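지그부터 닦자

자동화 셀이 말을 안 들으면 사람들은 먼저 프로그램을 연다. 좌표를 다시 찍고, 속도를 낮추고, 비전 임계값을 만진다. 나는 이 순서가 거꾸로라고 생각한다. 셀을 맡은 사람이 아침에 처음 볼 것은 화면보다 고정 지그와 그리퍼의 나사다.

우리 작업장에는 중고 데스크톱 본체를 열어 메모리를 다루는 셀이 하나 있다. 이름은 Pendel이다. 지난 분기에 Pendel이 멈춘 기록을 읽어 보니 원인란에 '프로그램'이라고 적힌 건이 가장 많았다. 그런데 조치란에는 '지그 재고정', '핑거 나사 조임'이 되풀이해서 나온다. 원인과 조치가 맞지 않는 기록은 다음 사람에게 도움이 되지 않는다.

메모리 모듈은 얇다. 홀더에 조금만 비스듬히 앉아도 핑거가 기판 모서리를 제대로 물지 못한다. 본체도 마찬가지다. 옆으로 눕힌 케이스가 골이 진 알루미늄 작업대 위에서 조금 돌아가 있으면 슬롯 위치는 그보다 더 크게 어긋난다. 이런 오차를 좌표 보정으로 덮으면 그날은 돌아간다. 다음 날 누군가 케이스를 바로 놓으면 이번에는 보정값이 틀린 값이 된다. 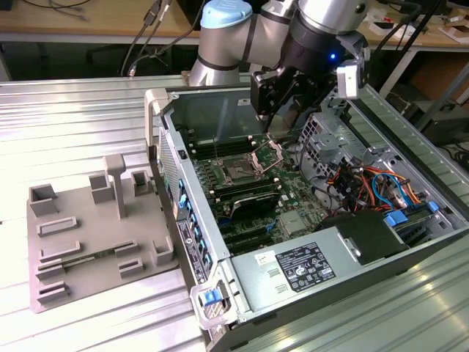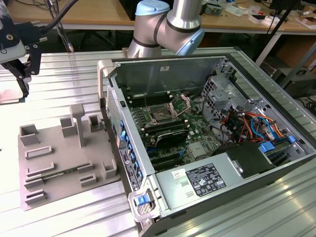
세 번째는 그리퍼를 아래에서 본 것으로, 링크 아래쪽의 은색 육각 홈 나사가 점검할 자리다.
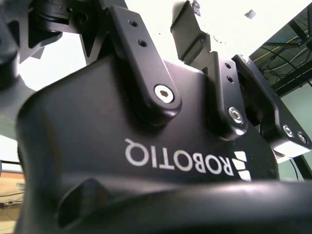 Lewis의 의견은 다르다. 나사를 매일 조이는 것도 고장의 원인이고, 토크를 재지 않고 손 감각으로 조이면 나사산만 상한다는 것이다. 점검 주기는 날짜가 아니라 집기 횟수로 정해야 하며, 자기 셀은 300회마다 본다고 했다.

맞는 말이 섞여 있다. 나도 매일 조이자는 뜻은 아니다. 매일 보고, 표시선이 어긋났을 때만 토크 렌치를 대면 된다. 횟수 기준에도 찬성하지만 조건이 있다. 카운터가 실제 집은 횟수를 세고 있어야 한다. Pendel의 카운터는 한동안 재시도를 빼고 세었다. 화면에는 799회로 나왔는데 로그를 합치니 886회였다. 이런 숫자로 주기를 정하면 점검은 늘 늦는다.

3D 프린터로 뽑은 지그에 대해서도 한마디 하겠다. 싸고 빨리 만들 수 있어서 좋지만 소모품으로 다루어야 한다. 홀더 안쪽이 닳으면 모듈이 놀기 시작하고, 그 유격은 눈으로 잘 보이지 않는다. 여분을 미리 뽑아 두고 출력한 달을 바닥면에 적어 두기를 권한다. 우리 것에는 10월이라고 적혀 있다. 교체할 때 기준 모듈 하나를 꽂아 흔들어 보는 데는 일 분이면 된다.

프로그램을 고치는 일은 그다음이다. 좌표를 바꾸기로 했다면 바꾸기 전 값과 그때의 지그 상태를 같은 줄에 적어야 한다. 우리 점검표에는 아직 그 칸이 없다. 다음 달 양식부터 넣자고 요청해 두었다.

최근 글
- Ostum 작업대 수평 다시 잡기
- 그리퍼 케이블은 어디에서 꺾이는가
- Ultedwood 셀의 예비 부품 목록
- 재시도 횟수를 로그에 남기는 방법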